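Day whatever of teaching two arms to share a table. Thread, mostly about software, mostly complaints.

The job: left arm takes a paper cup, right arm takes a plastic bottle, and one planner called Jilis is meant to keep them from arguing. 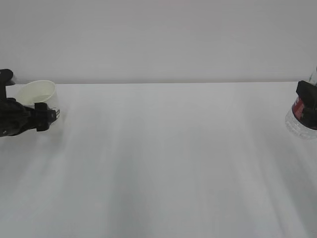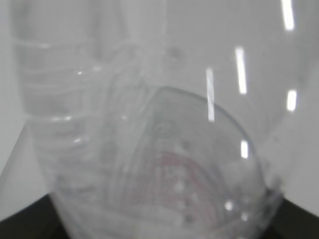
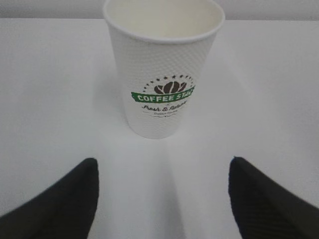
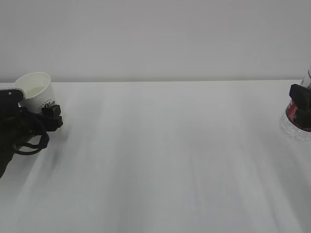 Cup and bottle, room views and wrist views.

Second one is the wrist camera's opinion of a clear bottle. Glare, ridges, a smear of pinkish red. Our segmentation model looks at this and reports "background" with 0 shame.

The cup, by contrast, has a coffee bean and a green banner on it. The model adores the cup. I've had less attention at my own birthday.

So Cauã's fix: stop trusting depth on anything see-through. Take the outline from the fixed camera, fit a cylinder, let the wrist view nudge it. If the two disagree, believe the fixed one and log it.

We replayed 186 logged grasps through the new code. Bottle pose came out usable in 139. Silvana says that's good. Silvana also says this about the canteen soup.

Next problem was mine. Both arms publish state, the clocks were 2 ms apart, and the collision checker treated that as a philosophical difference and refused to plan anything. Spent a morning on it. The fix was one line, and the line was a minus sign.

Planner cap is now 1000 samples per query. Beyond that it finds very beautiful paths, well after anyone wants them.

Zinash asked why the cup arm goes the long way round. Because I put the elbow cost in degrees and everything else in radians, Zinash. Thank you for asking in the group channel.

Still open: grip force on paper. Too little and the cup slides in the fingers, too much and it goes oval. Marcelino wants a learned controller. I want a number in a config file. We're both going to be annoyed by July.

Merging the pose branch once the tests stop timing out. Replay viewer needs a scrub bar, if anyone's bored.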